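**Mugs all over the counter, what do I put them in??**

posted by clorerkitchen, 2024-05-06

Ok so we have way too many mugs and no cabinet for them. Cabinet door came off in March and the shelf went with it. Right now they just sit bunched up on the marble, rims up, handles every which way. The orange-lined one with the butterfly is my favorite and I dont want it chipped. 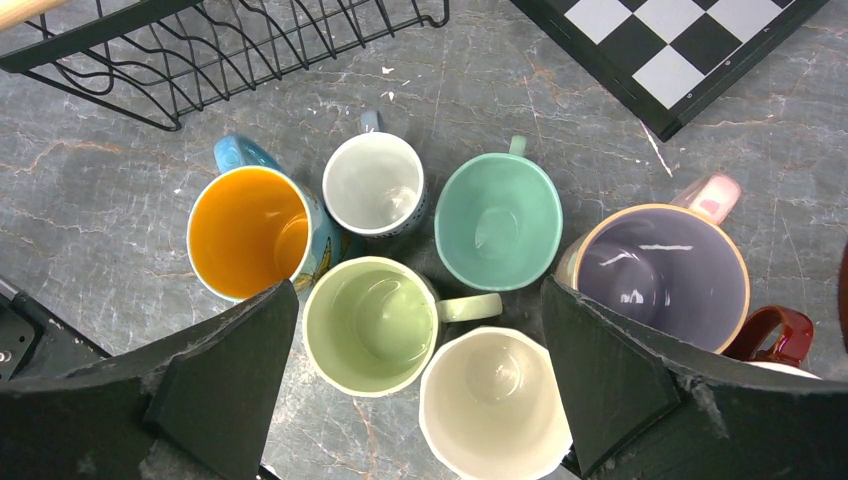 Community Help Digest, no. 1211, p. 16

Theres also a wire basket, black with wood handles, was going to use that. Is it ok for ceramic or will they knock together? Don't want to buy a rack if I can help it. Looked at a Mitix one, 20 bucks, seemed flimsy.

**Zuzana Tóth**

Basket is fine for a few. Not the whole bunch. I've kept cups in one for years - dish towel folded on the bottom, one layer only, never stack. Handles pointed in toward the middle so they don't catch on the wire when you lift one out. Big wide mugs go in first, fit the little ones in after.

Glass jars can share with cups if you tuck a bit of cloth between. I'd keep the favorite one out of it tho. Give it a hook. 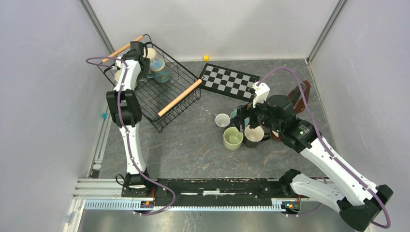
Basket with the blue patterned jar and a couple cups in it, rest still out.

Also slide the basket to the back before you load it, full ones get heavy and the handels on mine flop over.

**tostix_fan**

just get rid of half. who needs that many

**dvořáček_15**

Rims up collects dust fyi. Flip them if they sit out more than a day or so, but let them dry all the way first or you get a ring on the marble. Marble hates water. We put a thin cork mat under ours, cut to size with scissors, works ok. Basket for the everyday ones, mat for the rest.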